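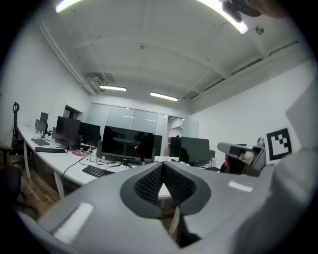 机まわりの掃除と配線の整え方
10月　文:エストレヤ・セラーノ
読了時間:4分

キーボードの掃除は、電源を切るところから始めます。有線ならケーブルを抜き、無線なら電池も外します。裏返して軽くたたくと、パンくずや消しゴムのかすはたいてい落ちます。残ったものはやわらかい刷毛で、奥から手前へ掃き出してください。エアダスターを使うときは缶を立てたまま、短く何度かに分けて吹きます。缶を傾けると液が出ることがあります。

キーの表面は、水で湿らせて固く絞った布で拭きます。手あかが取れないときだけ、中性洗剤を水で薄めて使います。洗剤は布のほうにつけ、キーボードに直接吹きかけないこと。拭いたあとは乾いた布でもう一度なで、しばらく置いてからつなぎます。キートップを外して洗うなら、先に配列を写真に撮っておくと戻すときに迷いません。スペースキーなど横に長いキーは金具が入っている機種があるので、無理に外さないほうが無難です。
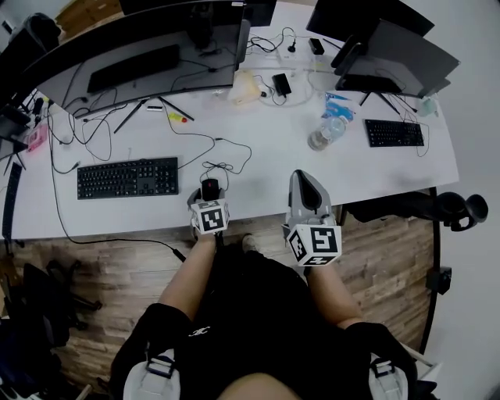

マウスは裏側が汚れます。滑りが悪くなったら、底の足に黒いかすがこびりついていないか見てください。爪楊枝の先で縁をなぞれば取れます。光を読み取る穴は乾いた綿棒で軽く拭くだけで十分です。ホイールのすき間には、細く折った紙を差し込んで回すとほこりが出てきます。布のマウスパッドはぬるま湯で押し洗いし、平らに置いて陰干しにします。洗濯機に入れると端が反ります。

ケーブルは、全部抜いてから組み直すのが結局早いです。抜く前に両端へ同じ番号のシールを貼ります。マスキングテープに油性ペンで書いたもので構いません。長すぎるものは20センチほどの輪にまとめ、面ファスナーの帯で留めます。結束バンドは機器を入れ替えるたびに切ることになるので、わが家ではやめました。きつく折り曲げたり、机の脚で踏んだりしないこと。電源タップは床に直置きせず、天板の裏か脚の横に固定するとほこりがたまりにくくなります。差し込み口のまわりは、プラグを抜いて乾いた布で拭きます。

白い天板についたコーヒーの輪じみは、重曹を少量の水で練って置き、5分ほどしたら濡れ布巾で取ります。つやのある塗装面では細かい傷になるため、目立たない隅で先に試します。油性ペンの線は消毒用アルコールを布に含ませて軽くたたきますが、ニスを塗った木の机には使えません。

配線の番号シールは、以前同じ職場にいたハティジェ・デイルメンジさんのやり方をまねたものです。彼女は番号の一覧を紙に書いて引き出しの内側に貼っていました。うちも同じ場所に貼ってあります。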